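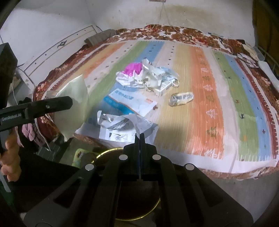
Progress report to the Vastoritz fund, 1 May 2018

Dilthorpe walking tours, second quarter of the grant

The Hukville route is open for bookings. We ran six trial walks with local groups and dropped the river section, as it added too much time for older guests. The route now ends at the ferry landing.

Guide training is behind plan. Seven people signed up and three have passed the first aid course - the rest are booked for the next one in May.

The Wikström minibus contract is signed for two seasons. Fuel is included, parking fees are not, and we have moved money from the leaflet budget to cover them.

Still open: the German text for the website, and the road sign permit at Hukville. We are not asking for any change to the payment schedule.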